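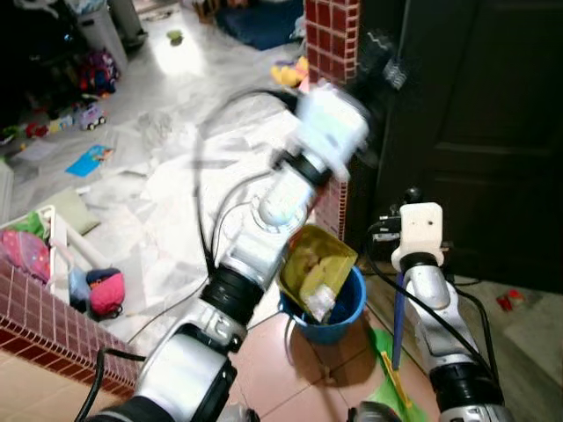 Subject: Re: [home-upkeep] Order for cleaning a tiled floor

I keep a flat mop, a hand brush and a blue bucket in the back room now, and most of what follows comes from doing that floor over again in September.

Empty the small containers into the bucket first. Paper and other light stuff goes in the same way. Then brush along the grout lines, and only then get the mop out. If you mop first, the grit ends up in the grout and you will be on your knees with the brush anyway.

My mop has a long red handle and a rectangular olive-green head that lies flat on the tile. The head is a Vultell refill, and I change it after 10 washes. The brush is a short one with bright green bristles. It gets into the corner where the mop head won't turn.
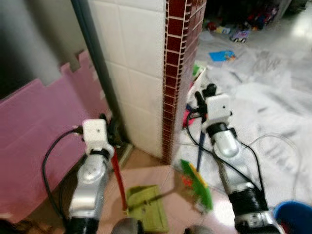
Yoshida wrote:
> I do it the other way around, mop and then brush, and it
> takes me 20 minutes for the whole room. The grout still
> looks gray. Is there a cleaner I should be using, or is
> it the order?

Try the order before you buy anything. I used the Jistent powder for one bucket and could not see a difference on the grout.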